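Thread on sorting out years of household bits with one big grey bin and a table. It's long, get a cuppa
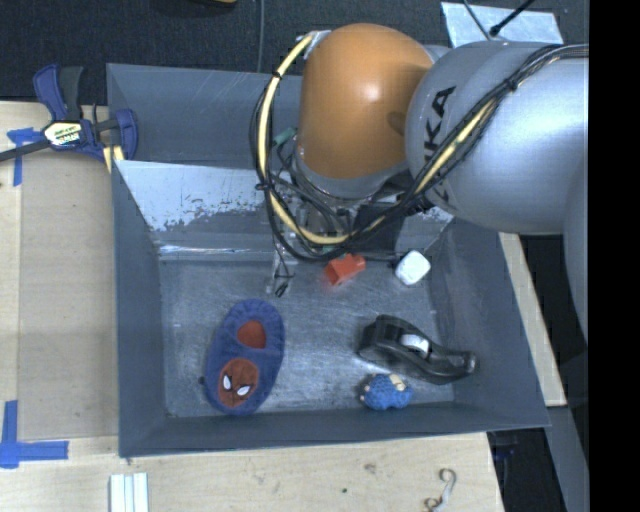 The bin on the sorting table, a few bits in the bottom. Scuffs and all!

Okay so. We moved into the Nismont place in the year 2000-and-something (a while ago, let's leave it there) and every drawer we emptied went into a box marked "misc". Then the misc boxes had babies.

I tried doing it properly with little tubs and labels. Bought 12 of them from Lanier Hardware, felt very organised, and spent a whole evening deciding whether a picture hook is "hanging" or "fixings". Gave up and had toast.

What's working now is one big open bin, up on a table, and only a handful of things in it at a time. Tip a handful in, deal with each one, tip in the next handful. If I put a whole box in I just stir it around like soup and walk away.

Things I like about this bin in particular:

The sloping sides. Small stuff slides down to the floor of it and you don't end up fishing screws off the carpet.

It's GREY. Boring plain grey inside and out, and I didn't think colour would matter, but my old tub was a floral thing and I lost a brass hinge in it for a week.

It was already scratched. The floor is covered in fine little marks and I feel no guilt whatsoever about dropping a padlock in there.

One thing I don't like: the bottom is shiny enough to bounce the light back at you, so anything silver can hide in the bright patch around the middle. I move my head side to side like a pigeon. Works fine.

Please put it on a table, by the way. I did the first two boxes kneeling on the floor and on Thursday I could not get up off the couch without making a noise. A light wooden top is nice too if you've got one, a dropped washer shows up straight away.

Rules I've landed on (my own rules, ignore as you please):

Pick up the thing nearest you. Not the interesting one.

If you can name it, it goes to where that thing lives. If you can't name it, it goes in the jar.

The jar gets looked at once, at the end, by someone who isn't me.

No "might come in handy" unless you can say what for, out loud, to another person.

The best find so far is the bleed key for the radiator, which I have bought again 4 times. FOUR. They're all together now on a bit of string and I could open a shop.

Worst find was a freezer bag of picture hooks, must be 400 of them. We own six pictures. If you're anywhere near Hodunside and you need a picture hook, my inbox is open, I'll even throw in the freezer bag

Someone asked where the leftovers go. Decent tools and unopened packets are going to the swap shelf at the Dissanayake Street hall. Odd metal goes to the scrap cage at the tip. Keys with no lock I'm still arguing with myself about, they're in a mug.

And to the person who said "just chuck the lot": I did think about it! Then I found the spare part for the dishwasher rack, still in its packet, and I've been unbearable ever since.

Three boxes down, an embarrassing number to go. Will add to this when I hit the one labelled "misc (important)"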